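Open day, Arkelthorpe site, September 2018. Speaker notes, simulation segment.

- Start when the group from the Girkgate entrance is seated. Slot is 15 minutes, questions included.
- State first that everything on screen is rendered. The hardware demo is in the next room.
- Rerent supplies the room models. Donnelly is our name for the control software. Keep the two apart; visitors mix them up.

**Part 1: holding a flat object**

Two fingers, leaning outward. A thin frame gives little contact area, so grip angle matters more than force. Point out the tilt.

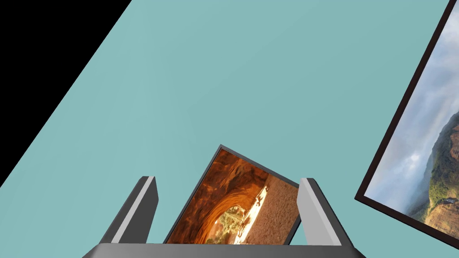

*Small framed picture held between the fingers; larger landscape to the right.*

- Expected question: why pictures? Answer: flat, rigid, easy to model, and people know how they should hang.
- Do not quote success rates. The test set is 100 runs and the review is still open.

**Part 2: moving with an open gripper**

Explain that the wrist view rolls with the arm. Straight edges in the room come out as diagonals, and glass set in a wood grid is harder to read than a plain wall. Pause here and let people find the floor.

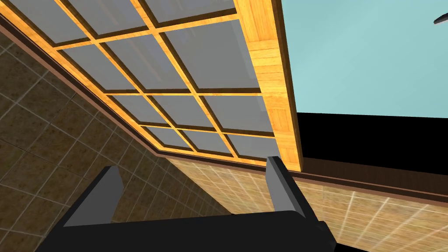

Clearance is checked against the model geometry at every step, with the fingers counted at their full spread. If asked about real glass, refer to the hardware team.

- Skip the slide on joint limits if running late.
- Hand over at the door to room 2.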